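Broltham Robotics, Second Year
Grippers, Cameras and Controllers: Notes for Session 3
Read before Wednesday's practical in the Brandão Room

Where we got to last time

We finished with everyone's arm moving to a taught point and stopping there, and a good deal of cheering when it did. From now on there is something on the end of the arm, and the subject gets much more fun. An arm that reaches a point is doing geometry. An arm that picks up a mug has to cope with weight, friction, a camera that is slightly wrong and a mug that somebody has nudged.

The question for this session and the next is a plain one: given two grippers, two camera positions and two controllers, how do you find out which combination to use? You will all have a favourite within ten minutes of starting. Write it down at the top of your log sheet, then try your hardest to prove yourself wrong.

The kit

Gripper A is the Grenditz parallel gripper. Two flat fingers slide towards each other and stay parallel the whole way. It is simple to think about: if the object fits between the fingers and the fingers reach past its middle, you will probably get it. The pads are rubber and wear at the tips, so look at them before you start and note their state.

Gripper B is the three-finger one we built in the workshop, with bending fingers pulled by cords. It wraps round things. It is lovely on bottles and fruit and rather poor on thin flat objects, where the fingers tend to fold underneath themselves. The cord tension drifts over a long session. Check it at the start and at the half-way point, and if you have to change it, write down which run you changed it before.

The Sovine controller comes with two modes and we shall treat them as two separate controllers. In position mode you tell the fingers where to go and they go there. In force mode you tell them how hard to squeeze and they close until they feel that much push back. Position mode is quick and repeatable. Force mode is kinder to soft objects and much better when you do not know the width of the thing you are picking up.

The camera can be fixed on the mast, looking down across the table at a slant, or bolted to the wrist so that it travels with the gripper. The mast view sees the whole table all the time, apart from whatever the arm is hiding. The wrist view sees very little at first and gets better as you approach, until the last few centimetres, when the object fills the picture and the depth reading gives up.

What counts as a pick

We need one rule and we need to stick to it. A pick is a success if the object leaves the table, is lifted to the height of the tape mark, is held there while you say "one elephant, two elephant, three elephant" at a normal speed, and is put down without falling over. Anything else is a failure, and failures come in kinds:

M, missed. The fingers closed on air.
K, knocked. The object was pushed over or away before the fingers closed.
S, slipped. It was held and then lost during the lift or the hold.
C, crushed or marked.
P, placed badly. Everything was fine until the end.

Please use the letters! A column of ticks and crosses tells you which gripper is better and nothing else. A column of letters tells you what to fix. Last year's group had a gripper that looked hopeless on paper, and almost every one of its failures was a K. The approach was coming in too low and clipping the object on the way. They raised the approach point, changed nothing on the gripper at all, and it overtook the other one.

Changing one thing at a time

You have gripper, controller mode and camera position to play with, each with two settings. That makes eight combinations. It is very tempting to go straight to the one you like and compare it with the one you don't. If you do that and A with force mode and the wrist camera beats B with position mode and the mast camera, you have learnt that one bundle beat another bundle. You cannot say which of the three changes did the work.

Start from a base set-up: Gripper A, position mode, mast camera. Change the gripper only and run the object list. Go back to base. Change the mode only and run the list. Go back to base. Then the camera. After that, try the pairs that look promising, and look out for the surprises. Gripper B gains far more from force mode than Gripper A does, and you would never find that by changing things singly. I still get a kick out of seeing that show up in a fresh set of results.

Shuffle the order of the objects for every run. Cords stretch, pads get dusty, people get tired, and if the bottle always comes last then the bottle takes the blame for all of it.

A worked set of results

The set we shall go through together has 168 picks made with Gripper A in simulation, of which 153 were successes. Before you read on, decide whether you think that is good.

It works out at a success rate of 91 per cent, and it does sound good. Now sort the failures by object. All fifteen of them belong to two objects, the wet-look ball and the narrow jar, and most of those are S. So for nearly everything on the table this gripper never failed, and for two objects it failed a lot. The average hides both of those facts. Whenever you report a single rate, put the table by object beside it.

Then ask about the simulator. Friction in a simulator is a number somebody typed in. If that number is a bit high, everything sticks nicely to the fingers and slips disappear from your results. Run the worst objects again with friction turned down by a fifth and see how quickly the successes melt away. If they melt fast, do not trust the first result on the real bench.

The full archive holds 2377 attempts across both grippers, real and simulated. You are welcome to dig into it. The real runs and the simulated runs are labelled in the second column, and please keep them apart when you work out rates. Adding them together gives a number that describes neither.

Questions to think about before the practical

Which of the failure letters would you expect to change when you swap the camera and leave the gripper alone?

Force mode needs a target force. How would you choose one for an object you have never weighed?

Suppose Gripper B beats Gripper A by two picks over a whole run. What would you want to see before you told a friend to go and build one?

What to hand in

One log sheet per pair, with the base set-up written out in full at the top. One table of results by object and by failure letter. Half a page on the change that made the biggest difference, and half a page on something you expected to matter that didn't. I enjoy the second half page most, so please don't rush it. Rough sketches of the approach path are fine. August repeats use the same sheet.

Choosing a camera view

Do this part on screen first, because you can move a simulated camera a hundred times without undoing a single bolt. Set up your objects, put the camera where you think it should go, and spend a few minutes just looking at the picture before you run any code.

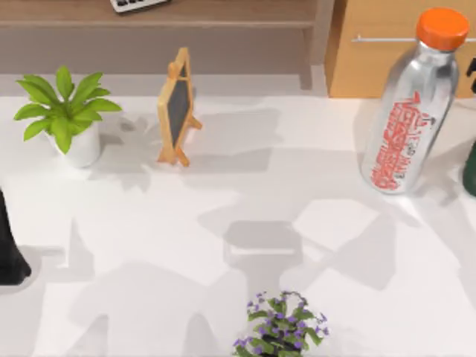 Camera trials go wrong most often at the step where the software decides what is an object and what is table, so test that step by itself before you let a gripper near anything. Save the view from each camera position you are considering, run the object finder on it, and mark every place where it draws an edge that you would not. With a white tabletop, the grey shadows are the first suspects, and the one near the middle with the rounded corners is a beauty: a neat rectangle lying on bare table, just the sort of shape a simple finder will offer up as a box. Try the brushed silver bottle with the orange cap next. A finder that works by colour may seize on the cap and lose the body, and then your grasp point ends up far too high. For the potted plant, decide as a pair whether you would send the fingers to the long pointed leaves or the white pot, and write down which gripper you would choose and why. Then move the camera, save the view again, and see which of your marks have gone. Bring both sets with you on Wednesday and we'll put them up side by side.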